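Gostier Good Practice Card Set for hand-held grippers — review
Mar 10, 2019

Bought the Gostier set after Przemysław Kalinowski at Bielecka kept going on about it. Laminated cards, a wall poster, a thin booklet of the reasoning. 74 rules in all. Paid 190 for it, shipping on top. Used it for 2 weeks before writing this, so first impressions mostly.

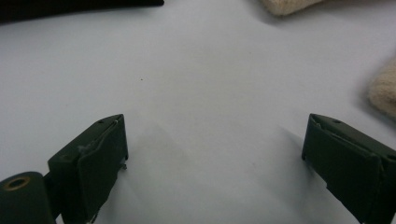
The inspection cards are the best part. One side to a card, big print, start-of-shift checks in an order that makes sense. Pads, seams, screws, then the outer faces. Card four wants every mark on a finger logged before work starts, and I used to skip that. Now a pale scuff like the one just under the top of the left green finger gets a line in the log, even if it's only residue. Takes a minute. Same card says clear the surface of specks, wich is fussy but fine.

Weaker on soft goods. Gloves, cloth, plush — one card for the lot, and it mostly says "grip on the thickest part." Not always right. Coated palms and knit cuffs don't behave the same and deserve a card each. The old Grerkari booklet did this better, shame it's out of print.
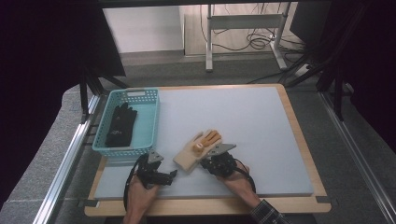
Cable rules are good. Loop to the outside, never across the work area, check slack at full reach. Two-handed work gets its own card too, with a keep-apart distance of 90 mm. Felt like a lot at first, got used to it. Wish they said where the number comes from, the booklet just states it.

Gripes. Corners of the laminate are sharp. Poster is nearly unreadable from across a bench. Index has card numbers from some earlier edition, so looking anything up is a pain — wrote to Tidthorpe, the distributer, no answer yet.

Would still buy again. Get the cards, skip the poster if they'll sell it seperate.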